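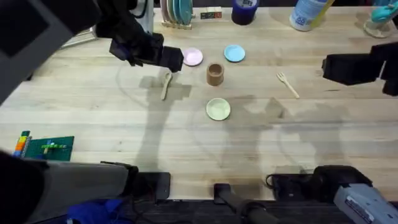
Setting a small table, a thread
Inmaculada Pacheco
2018-09-26
5 min read
Filed under: Home & Table, Small Spaces

I've had a few messages asking how I set a table for tiny meals, meaning tea, snacks, a boiled egg, whatever you eat when you don't want dinner. So I'm putting it all in one place. Long thread, mute me if you need to.

1/ Start with the cup. I put it down first, in the middle, and build out from there. With big dinner plates you start with the plate. With small plates the cup is the tallest thing on the table and everything else has to work around your arm reaching for it.

2/ Mine is brown, small, straight sided. I have owned cups with handles and I have nothing against them. A cup with no handle takes up less room and you can pick it up from any side.

3/ Then the plates. Three of them, one pink, one light blue, one pale green. Pink and blue go at the back, next to each other with a gap. Green goes in front of the cup, closest to me. You end up with a diamond and the cup in the center of it.

4/ The green one is the plate I eat from. The other two hold things. Pink is usually bread or crackers, blue is usually fruit. I swap them if the fruit is going to stain.

5/ Spoon on the left, fork on the right. Yes, I know. I was taught fork on the left too. My mother set it properly her whole life and she would have something to say.

6/ I eat with the fork in my right hand and the spoon mostly stays where it is until there's yogurt. Putting the fork on the left means I pick it up and move it across every time. At my own table I don't see the point.

7/ If someone's coming over who will mind, I switch them. Takes two seconds.

8/ The spoon lies nearly straight up and down with the bowl end away from me. The fork I leave on a slant, tines toward the cup side, handle toward my hand. It's easier to pick up like that. A straight fork looks neater.

9/ Both are light wood, same color as each other, and not far off the color of the table. Some people have told me they disappear against it. They do a bit. I like that the plates are the only color.

10/ On wooden cutlery, since it's the thing I get asked about most. Wash by hand, dry right away, don't leave it standing in water. I rub mine with a food-safe mineral oil when the wood starts to look chalky. Leave the oil on overnight and wipe it off in the morning.

11/ Don't put it in the dishwasher. I did that once with a set I bought in June and two of the forks split at the tines. I kept the pieces for a while thinking I'd do something with them.

12/ Wooden forks are not good at everything. They're fine for soft fruit, pasta, cake, eggs. They're bad at lettuce. For salad I get a metal one out.

13/ The table. I don't use a cloth or placemats for small meals. Placemats are made for dinner plates and a saucer looks lost on one. I like seeing the grain anyway. Crumbs wipe straight off.

14/ The price of a bare table is marks. You get scuffs, you get rings. I sand the worst ones lightly by hand with 400 grit, always along the grain, then oil. If the table is varnished don't do this, you'll just get a dull patch. Ask me how many dull patches the old table had.

15/ Somebody asked where the plates come from. They were never a set. I found the green one first, at the Saturday sale in Grendinville, then looked for others that were the same size. Size matters more than color here. If they're all small and round they'll look like they belong.

16/ If you want to buy new, the shop I go to is Gronow, on the main street in Larnside. They sell singles, so you aren't stuck with six of something. I paid 13 dollars for the last plate I bought there, and I thought that was a little high.

17/ Room between things. I leave enough that I can get a hand flat on the table between the cup and either utensil. If I can't, something gets knocked. I don't measure it.

18/ No napkin on the table. It goes on my lap or it goes in the way. With two people I'll fold one under each fork.

19/ For two people, don't double everything. Each person gets a cup, one plate, a spoon, and a fork. The plates that hold food go in the middle where you can both reach. I've fed two on a very small table like this with no trouble.

20/ For three it stops working and you need a bigger table or a tray on a stool. I use the tray.

A few replies, so I don't have to answer them one at a time:

"Isn't this a lot of dishes for a snack?" It's three small plates and a cup. They fit in one hand when you carry them to the sink, stacked, cup on top.

"Can I do it with white plates?" Sure. I find I use colored ones more because I can tell from across the kitchen which one is missing.

"Where do you keep them?" Open shelf above the kettle, stacked green, pink, blue. The spoon and fork live in a jar with the others. Handles down, so the ends you eat with aren't sitting in whatever collects at the bottom.

"What about kids?" My niece sets it this way when she's here, and she's small. She does the cup first too. She puts the spoon wherever she wants and I leave it there.

"What oil?" I use Bivis, the small bottle. Any plain food-safe mineral oil is the same as far as I can tell. Don't use olive oil, it goes sticky and then it smells.

"Do you warm the plates?" No. The food's eaten before it would make a difference.

One correction to post 14. If the ring is white, try leaving it alone for a few days before you sand anything. Some of them fade by themselves. Dark rings don't, in my experience, and those are the ones I go after with the sandpaper.

I'm doing shelves next week. If you have a question about storing odd plates that don't stack, put it under this post and I'll try to get to it then.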